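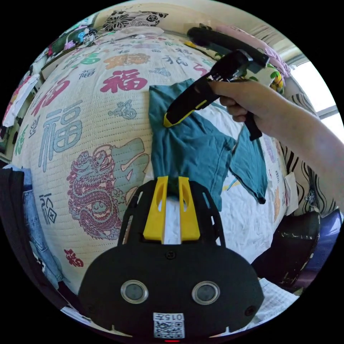

TETSTEAD, Friday, January 17, 2025

Juwita Pillai folds laundry on the bed. She has a perfectly good table, she tells me, and it's covered in mail.

"The bed is the right height and it's already soft," she says. "Why would I go anywhere else?"

I'd come over to talk about the folding class she's starting in March at the Ovon community center, and I ended up spending most of the morning on the subject of shirts. Juwita is 51 and did alterations for eight years before she ever taught anybody anything, so she has opinions. Her main one is that people start too fast.

"They grab the shirt in the middle and hope," she says. "Find the sleeves first! If one is hanging off to the side, bring it back in before you do anything else. Then smooth it out, then fold."

I admitted that my own shirts go straight from the dryer into a heap (a large one). She was very nice about it. Her friend Edmund Mazurek, who is helping her plan the class, was less nice.

"A heap is a choice," Edmund told me over the phone later. He thinks jeans should come first, to get the bulky things out of the way. Juwita does them last. They've been having this argument for two years and I don't think it's close to settled.
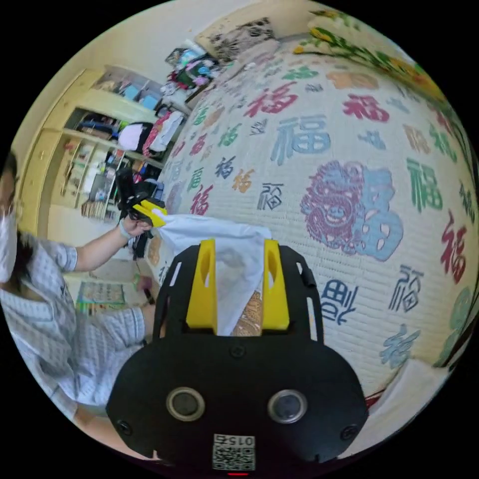

Juwita's other big subject is what goes underneath. She likes to work on top of a quilted cover, smoothed flat, and she'd take a busy one over a plain one any day. White cloth is the hardest thing to fold neatly on a white sheet — you lose the edges — but lay it on a cream quilt with 福 all over it in different colors and you can see right where the cloth stops. "It means good fortune," she says of the character. "So that's a nice thing to look at while you're doing chores."

I asked how long she expects her students to stick with it. She laughed at that one.

"Some two weeks? Then they'll go back to the heap, and then they'll miss having a drawer that closes."

The class runs on Saturday mornings, and you bring your own laundry. Clean, please.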